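Robot Handling Lab – Notes for Session 5: Faults and Stops
Instructor: Judite Godinho. Lab help: Wissam Boutros
Posted January 7, 2019

Read before you come in. Quiz material is all in here, esp. the part on stale poses.

Picking up from last time – we had the two-arm cell doing the pour task, and we got as far as the difference between a fault and a failure. Quick recap as half the room mixed them up. Fault = something in the system is wrong (loose connector, bad number in a file). Failure = the system does the wrong thing where somebody could notice. A fault can sit there for weeks and not fail. The Poltcombe run is a good case of this so we are going to spend the whole session on it.

The task: grip a capped bottle, lift, turn over, hold above a cup, go back. Cap stays on, we only care about the motion at this stage.
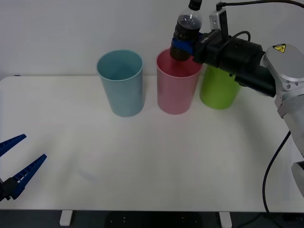 Fig. 1. Pour pose over the pink cup, cap on.

What went wrong. On run 12 the arm went to the pour pose, held it, and on the way back it started lowering before it had finished turning the wrist. Bottle still tilted, came down on the tabletop at an angle. Force limit tripped, arm stopped. No damage. Emmett Iwasaki was at the panel and pressed the stop button as well, correct thing to do even though the arm had already quit by itself. Don't wait to see if the software is going to save you.

First guess was grip slip. Everybody's first guess is grip slip. Log says no: finger position didn't change from lift to contact. Second guess was a late camera picture, and that one is closer.

Timeline from the log (Gernthorpe format, time in ms from start of the return move):
0 – return move starts
60 – wrist joint reports "in position"
60 – lowering starts
3,830 – force limit, stop

Look at the second line. The wrist can't turn over in 60 ms. So the "in position" flag was old, left over from the move before, and the program read it before the controller had cleared it. That's the fault. It was there on every run. On the other runs the clear got in first, so no failure. This is called a race, write it down.

Why did it take so long to find? Because the check we had was a check on the gripper, not the wrist. The approach step was written by Lorena Yáñez and is careful – fingers open, confirm open, move in, close, confirm closed, then lift. Each step waits on a fresh reading.

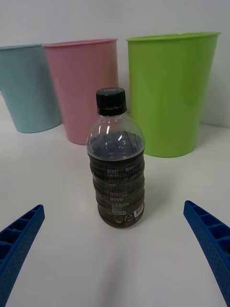

The return step was copied from an older Barken script and has none of that. One wait, on one flag, and the flag isn't stamped with a time. So you get a program where the first half is strict and the second half trusts anything it reads. Very common. When you review code, compare the halves.

Fixes, in the order we did them:
1. Clear the flag yourself before you send the move. Don't count on the controller.
2. Wait for the flag to go false, then wait for true. Two waits.
3. Compare the real joint angle to the target. If they differ by more than 5 degrees, stop and report.
4. Slow lowering near the table. Does not fix the fault! Makes the failure cheaper.

Mortimer Boateng asked last week if 3 makes 1 and 2 pointless. No. 3 catches it, 1 and 2 keep it from happening. You want both, and you want the report from 3 to say which joint. 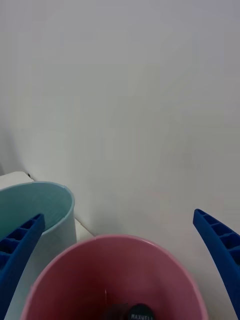

Stale readings are not only a joint thing. Same trouble with any value saved early and used late, for instance object positions. Say the program stores where an open bin is, somebody nudges the bin, and the arm goes to the stored spot. Now take a view from the wrist with the fingers wide open and a pink bin between them, dark round object inside near the bottom edge of the view, white MAXWELL lettering on it, only part of it showing. How old can that picture get before you would refuse to lower the arm on it? And the object is partly cut off, so how good is your center point even when the picture is new? Bring a number and a reason. "It depends" gets no credit unless you say on what.

Stop rules for the lab, again:
– One person at the panel at all times, hand near the button, no phone.
– Two arms means two arms. If one has stopped, the other one may not have. Stop both.
– After a force stop do not press resume. Save the log first, then jog up slowly by hand control.
– Never reach in to straighten a cup while the program is paused. Paused is not off.
– Write the run number on the sheet even if it was a dull run. We needed the dull ones this time.

Homework: the Arroyo log is on the course page. Same kind of fault, differnt joint. Find the line where the flag is stale, say how you know, and write the two waits in pseudocode. One page max. Hand it to Wissam at the start of Session 6.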